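Clothing drive reopens in Bisero with new folding tables

The Bisero clothing drive has reopened for the winter, and organisers are asking residents to wash and check their donations before dropping them off.

The drive takes T-shirts, jumpers, tea towels and other soft items in good condition. Everything is sorted and folded before it goes out to the Utari and Plusmont centres, where families can pick up what they need at no charge. Last winter the Bisero drive sent out 300 bundles between June and August.
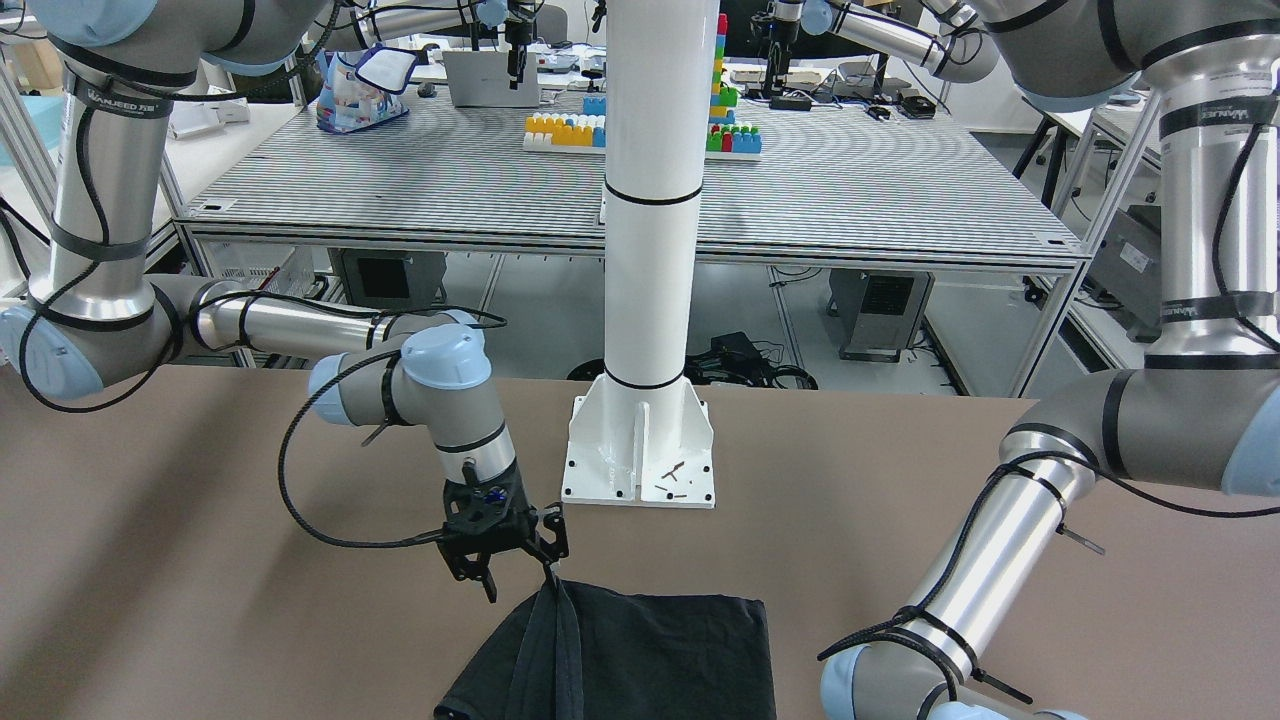
Dark T-shirts are the item most often asked for, especially plain black ones that can be worn to work in kitchens and warehouses. Adult sizes go quickly. The drive would like to collect 100 of them by the end of June and has set aside a separate bin for them near the front door.

Folding has always been the slow part. A shirt that comes out of the bag in a ball has to be opened out, turned the right way and laid flat before the sleeves can go in, and the thinner the fabric the harder it is to find the hem.

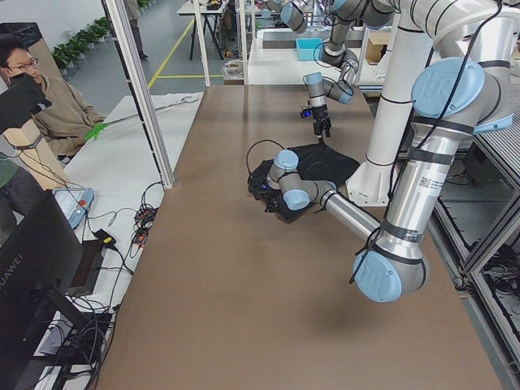 The new tables are wide enough to lay a garment out full length, and the drive has dropped its old practice of folding on top of the storage bins. Shirts are folded to one size so that a bundle of five will fit in a standard bag.

Not everything that comes in can be passed on. Clothes with broken zips, large stains or torn seams are sent to Bataineh, a textile recycler, which collects on the first working day of each month.

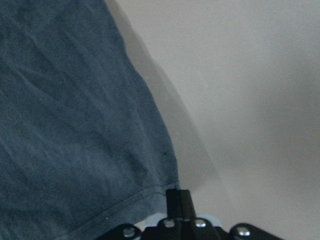
Faded items are still welcome, and the drive says residents sometimes throw out things that have years left in them. Colour that has gone a bit patchy is no reason to bin something. A soft blue-gray piece with a stitched hem and a few shallow wrinkles is fine to donate, and creases will be dealt with at the folding table. The drive does ask that pockets be emptied and pet hair brushed off.

Donors are also asked to leave size labels and care tags in place. Without a tag the sorters have to guess at the size, and the item usually ends up in the mixed bin, where fewer people look.
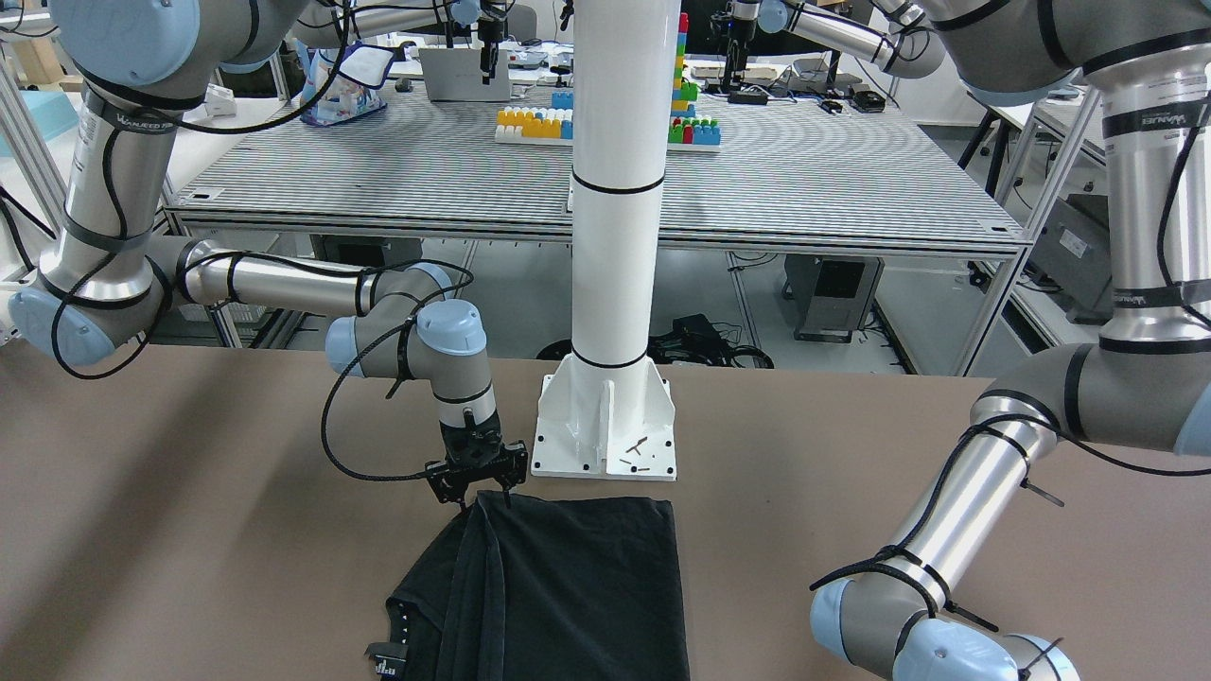
Drop-off is from 9 a.m. to 3 p.m. on weekdays at the side entrance. Bags should be tied and no heavier than 5 kilograms. Shoes, pillows and electric blankets can't be accepted this year – the Plusmont centre has no room to store them.

The drive runs until the end of August. Anyone with a larger load, such as the contents of a whole wardrobe, is asked to phone ahead so a table can be kept clear.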